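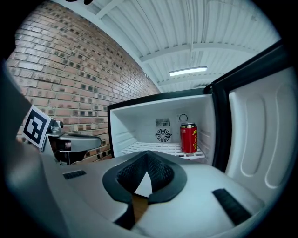 From: Beatriz Bastos
To: nanley-crafts list
Subject: Re: button jar favors, how many buttons?

Takeshi Kaneko wrote:
> My sister wants button jars as favors for her shower in March,
> 40 guests. She found a bag of 4,000 mixed buttons and thinks
> that's plenty. Is it? Also, does the fabric on the lid need
> glue or will a rubber band do?

Takeshi,

Depends on the jar. I did these for my niece with the little Jerner jam jars and they swallow buttons like a vacuum cleaner. I bought 2,000, felt very rich, and filled 17 jars before I was down to coat toggles and one brass anchor. So your sister is looking at a bit under half a bag short of comfortable, unless she cheats.

I recommend cheating. Roll up a piece of scrapbook paper, stand it in the middle of the jar, and pour the buttons around it. Guests see buttons. The paper keeps its mouth shut.

Rubber band first, ribbon over the band, no glue. I used glue. The lids are still on, and I expect they'll be on at the christening.

Cut the fabric with pinking shears if she has any. Mine are on loan to someone on this list, who knows who she is.

Beatriz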